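About Brida Cooking School

Brida started with eight stools, one good oven and a lot of borrowed pans. Crisóforo Magaña had been baking for restaurants for years and wanted to teach people who cook at home, in their own kitchens, after work, with kids asking when dinner is. The first class was flatbreads. People stayed an hour past the end, so we put a second one on the calendar the next week!

We still keep classes small. Eight people, one teacher, and everybody cooks — you won't spend the evening watching someone else chop. Most of our regulars came in for one night of soup or dumplings and then signed up for the Bellis course, our ten-week run through the basics (knives, stocks, doughs, sauces, and a whole evening on eggs, which we love more than we should).

Since we opened, 2,605 people have taken a class with us, and our recipe library has grown to 300 sheets, all tested by students before they go in the binder. If a recipe only works for Crisóforo, it goes back for another try.

Our pantry course, Lavov, is about beans, grains and pickles, and it fills up fast every November. Usotier is the newest one: four Saturday mornings of cheese and butter making, messy and great fun. New to cooking? Come anyway. We'll lend you an apron and find you a spot near the stove.

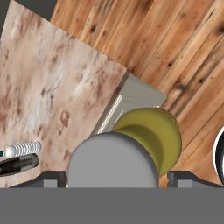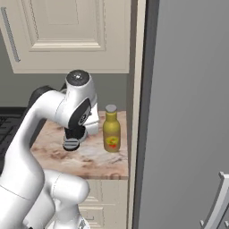
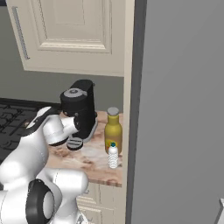

About Us | Our School

Classes run year round, mornings and evenings. Gift cards are good for any course, and you can move your booking up to two days before class.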